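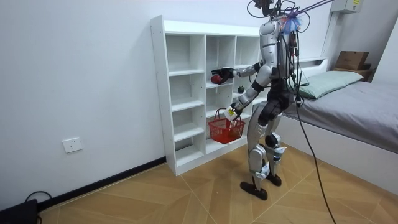 Sedudeck Family Meal Cards
Item no. 907
Made by Zoniretti, Brornville

Sedudeck is a boxed set of 100 cards for planning the week's meals at home. Each card has one meal on the front and the shopping for it on the back. You pick the cards you want, stand them in the holder in the order you mean to cook them, and take the whole lot with you when you go to the shops.

The set was put together by Charmaine Hendricks, who wrote the first cards on cut-up cereal boxes when her husband was working away and she had the children to feed on her own. The meals are plain ones: pasta bakes, jacket potatoes, bean chilli, fish pie, omelettes, soup and toast. A good number have no meat in them, and most of the others carry a line on how to leave it out for a child who has gone off it.

Quantities are given for four people. If there are only two of you at home that week, halve them, or cook the full amount and freeze what is left. Cards with a blue corner freeze well. Cards with a yellow corner are best eaten the same day.
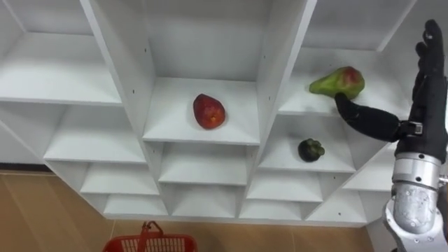 Blank cards are included for your own meals. They have the same matt finish as the printed ones and take pencil or ballpoint. Felt tip smudges. If you run out, refill packs are sold separately and fit the same box.

What is in the box
Printed meal cards
Blank cards
Card holder in beech
Index dividers: quick meals, oven meals, freezer meals, packed lunches, snacks
Instruction leaflet

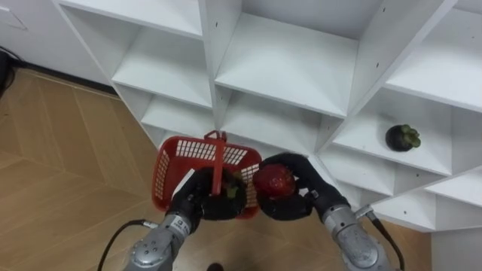 The snack cards are the ones children tend to use by themselves. Each shows a small plate of something that needs no cooking, with the items listed in large print so that an early reader can find them in the kitchen and bring them to the table. Give them something light to carry things in. A plastic basket like the red one in the photo, with slotted sides and a single handle over the middle, is fine for a piece of fruit or two and can be rinsed under the tap. Cards that call for a knife are marked, and an adult should do the cutting.

Changes to this edition
The cards were redrawn in January by Jhosep Flores, with larger type on the shopping side. Oven temperatures are now given for fan ovens as well as gas. The lentil pie card has been corrected; older sets leave the onion off the shopping list.

Care
Wipe with a dry cloth. Do not soak. The holder can be oiled.

Delivery and returns
Orders are packed and sent by Tsang. Unused sets can be returned in the original box. Missing or damaged cards are replaced free of charge; please quote the number in the bottom corner of the card.

Page updated February 2021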